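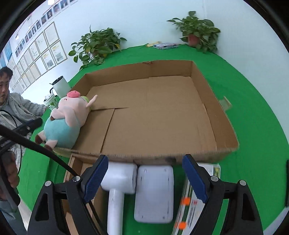 An open cardboard box on the green cloth.

Wollero parcel returns list, version 15

Wollero is a plain table of parcels sent back to the Steltine warehouse at Catgate. It was put together for people who want to practise cleaning up delivery records, or who are looking at why small orders come back. The current version was put up in May 2025 and replaces all earlier ones.

What is in it

There are 1000 rows, one per returned parcel, and 17 columns. Of those rows, 591 have a reason for the return filled in. The rest were left blank at the desk and we have kept them blank. Please don't read an empty reason as "no fault found", which has its own code (NF).

The main file is returns.csv. It is comma separated, UTF-8, with a header row. A second file, codes.csv, gives the meaning of each reason code and carrier code. Weights are in grams and outer sizes in millimetres, longest side first. Where a parcel was weighed twice, the second weight is the one used.

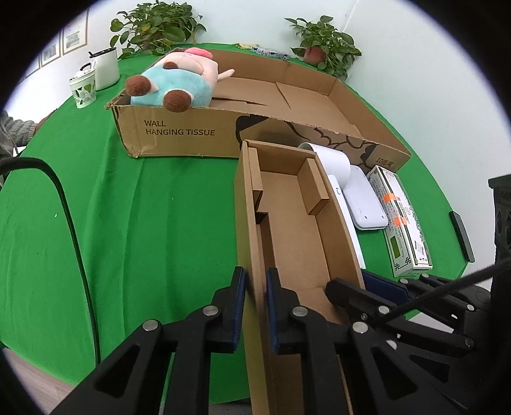

Packaging is recorded in the column pack_type, with the values box, bag, tube and other. Inserts and dividers are not listed separately. If a parcel came back in a different box from the one it went out in, repacked is set to Y and the sizes are those of the new box.

Known problems

Postcodes are cut down to the first half. A few from the Gallagher depot have a stray space at the end, so trim them before joining to anything else.

The column days_out counts calendar days, including the day of dispatch. Versions before 12 left that day out, and the two should not be mixed.

Some item names are in capitals and some are not. We have left the spelling alone, including "envelop" and "cusion".

Names, street addresses and order numbers were removed before the file was made. Row numbers are new in each version and can't be used to match one version to another.

Use

Free to use and share for any purpose, with a mention of Wollero and the version number. Corrections go in through the issues page. Give the row number and the column name. The next version is planned for June and will add a column for the type of tape.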